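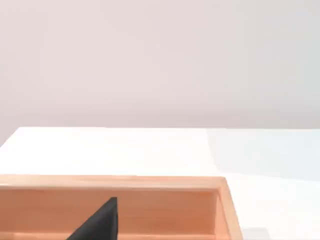
Teaching by hand, now in the simulator

Reading time: 2 min

We've been waiting to write this one up! Since January the Lotix team has been collecting its demonstrations in simulation as well as on the bench, and the wooden box task is the first one we've taken all the way through. If you've only ever driven the real arm, come and try it, because it feels surprisingly close.

The setup is plain on purpose. You get a white table, a bare wall and an open wooden box, and you steer the arm from the Sisarine handset with your own wrist and fingers. Move your hand down and the gripper goes down. The practice exercise is to bring a finger inside the box, keep it below the rim, hold, and come back out without touching the wood. It sounds like nothing until you've done it from the wrist view, with only the dark tip of the finger to go by and the back wall of the box to judge your depth against. Several of us who thought we were pretty good had to go back to the slow setting (the author of this item included).

So far we have 237 demonstrations saved, and 54 of those were recorded by people who had never used a handset before. We love those! New drivers pause, back up and fix their own mistakes, and the recordings are full of small corrections that the experts never make. We're training on both kinds and will keep the two sets labeled so they can be compared later on.

Qudah, our playback tool, now opens the simulated runs too. You can scrub through a demonstration, mark the moment the finger passes the rim, and throw out a bad ending while keeping the good start. Please do trim your own runs while they're fresh in your mind. A long wait at the end of a run teaches the robot to wait, and we've already had one policy that went down into the box beautifully and then just stayed there.

Two handsets are free most afternoons after 2, and a first session takes 6 runs, with the first couple treated as warm-up. Sign up on the Cleltness page and pick "box, simulated" from the task list. Left-handed drivers are especially welcome, as we have very few of those recordings.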